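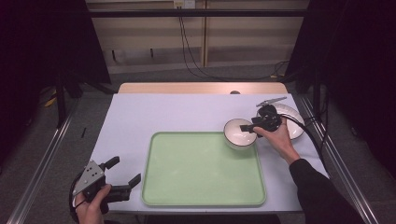
**Hovby Supper Club | Tableware sub-group**

The tray is light green with rounded corners and a raised rim, and the bowl and plate both have the thin dark edge that half of us voted against in July. The sheet is the pale lavender one. I still say it makes the white china look tired, but I was outvoted on that as well.

### What we're looking at and why I'm not convinced

Grodel call this their "one tray supper" set: tray, small bowl, plate. The idea is that you lay a place by lifting one thing instead of three, and that this saves time when we have 60 people waiting for soup. Perhaps it does. The leaflet says it halves laying-up, without saying who laid up or how many they did.

My own doubts, for what they're worth:

- A smooth tray is easy to wipe. It is also easy for a bowl to slide about on, and our hall floor slopes towards the kitchen door.
- Dark rims look smart when new. The Umia plates we bought before had a rim too, and it wore off in the dishwasher within a year.
- The bowl is small. Fine for crumble, mean for soup.
- Full sets for the club would come to 2,140, before delivery. The plain white ones are 149 a box and stack in the cupboard we already have.

Sugawara have offered 10 trays on loan without the china, and I'd take those first. If they come back in one piece after a month of suppers, I'll stop grumbling about the trays. The rims are another matter.

Comments on the sheet by the hatch, please, before we order anything.

*Page updated 13 August 2024*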